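Breakfast Before the First Bell: What Students in Drundville Eat and Why
Emese Gál and Kipchumba Lyimo

When we started this project in December, we thought it would be a simple matter of asking our classmates what they had for breakfast and writing it down. We soon learned that people have a lot to say about their mornings! We handed out 40 questionnaires and then sat down for longer talks with four students who were kind enough to let us ask about their families, their bus rides and their grandmothers' cooking.

The bus came up again and again. Students who live out past Trandach leave home before it is light, and most of them told us they would rather sleep than eat. Nabila Goh said her appetite does not wake up until 9:30 – by then she is in math class with nothing in her bag. 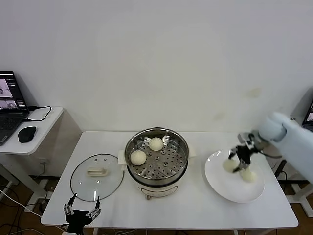 Page 2

Steamed buns were a favorite among the students we talked to, partly for the taste and partly for how little work they ask of a sleepy person. Two buns in an electric steamer can warm up while you look for your shoes. Amirul Wibisono told us his family makes a big batch on the weekend and freezes them, and he was generous enough to write out the recipe for us (it is in the appendix, with his aunt's notes on the dough).

Cereal was the other common answer, though many students said they eat it dry on the way out the door. We had expected money to be the main worry, but time was mentioned far more often. We would like to ask the school if the cafeteria could open a little earlier, and Mr. Stergiou has offered to help us write the letter.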